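Small apartment, one outlet by the desk, how are you all setting this up?
Posted in Home & Apartment > Electrical basics

butterdish_mo
Okay so I moved into a place in Atthorpe in March and I love it, except the second bedroom (which is my office / sewing room / place where the ironing lives) has exactly one wall outlet that I can reach. There's another one but it's behind a bookcase that took me and my brother most of an evening to get up the stairs and I am NOT moving it.

So off this one outlet I've got a laptop, a monitor, a desk lamp, the sewing machine, a phone charger, and then sometimes the iron, and in winter I was planning on a little space heater because that room faces north and my fingers get stiff. Right now I have an extension cord going into another extension cord and my mom saw it on a video call and made a noise I haven't heard since high school.

What should I be doing? Is one good strip enough? Do I need the surge kind? I rent, so no getting into the walls. I have 200 dollars set aside for the whole room, and that has to cover a chair too, so please don't tell me to buy something fancy.

Thanks in advance, and sorry if this gets asked all the time!

Aigner_fan_62
Get a surge protector. Any hardware store. Don't plug a strip into a strip. The heater goes in the wall by itself, same with the iron.

pinecone_lady
The answer before mine is right but kind of short, so let me fill it in, because I lived in a place just like yours for 3 years and did most of it wrong first.

Your mom is correct, sorry! Cord into cord is the thing to get rid of tonight. Each extra connection is one more spot that can work loose and heat up, and a thin brown extension cord was never meant to carry a whole room. Figure out how far it is from the wall to the desk, then buy ONE strip with a cord long enough to get there. Flat plug if you can find it, so the furniture can sit closer to the wall.

Then sort your stuff into two piles. Anything that makes heat on purpose (iron, heater, hair dryer, kettle if you're a tea at the desk person) goes straight into the wall and never into the strip. Everything else you listed is small potatoes. A laptop and a monitor and a lamp hardly add up to anything, and a home sewing machine isn't much either. I used to iron in the hallway because that outlet was free, and I know that sounds like a pain but you get used to it fast, and you stop pressing every single seam the second you sew it.

The heater is the one I'd think hard about. It'll pull most of what a normal household circuit can give all by its lonesome, so if the iron is on the same breaker you'll be sitting in the dark. I gave up and got a heated lap blanket, a Witex, and it was way cheaper to run and my cat approved. Try that first and see if your fingers are okay.

Surge or no surge: if a laptop and a monitor are going in it, yes, I'd get it. Look on the package for the joule number and for a safety lab mark on the back. If it has neither, put it back on the shelf. And a plain strip is not automatically a surge protector, they look the same from across the aisle!

On picking one, I care way more about the layout than the color or the USB ports. You want a switch you can find without looking, and you want some room for the fat charger bricks so that one of them doesn't hog two spots. The white one I put up here has a light blue switch up on the left side, with blue socket panels over to the right of it, and I like that kind of thing because your hand goes to the colored bit and you're not squinting at white on white under a desk. Wherever you put yours, leave it out in the open. No rug over it, no fabric scraps piled on top (I'm looking at you, fellow sewing person), and run the cord along the baseboard where your chair wheels won't chew on it.

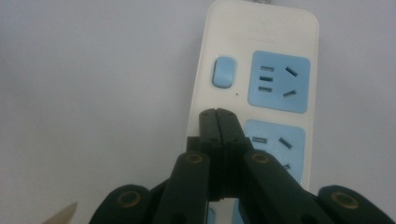
Last bit, about your budget. The strip is not where your money goes. Get a decent one and spend the rest on the chair, since that's the part your back will bring up later. I got mine used from an office clearance place called Butemura and it's still going, squeaks a little when I lean left.

Oh, and feel the plug once in a while after you've been working for a few hours. Barely warm is one thing, but if it's hot or the plug sags out of the wall, unplug everything and call your landlord. A worn-out outlet is theirs to fix and it's a quick job for an electrician.

thirdfloor_walkup
Agree on the heater. Mine tripped the breaker 3 times in one night before I got the hint. Also you can ask the landlord about adding an outlet, mine said no but he was nice about it. If you ever do get help moving that bookcase, pull it out just far enough for a flat plug and you've got your iron outlet back.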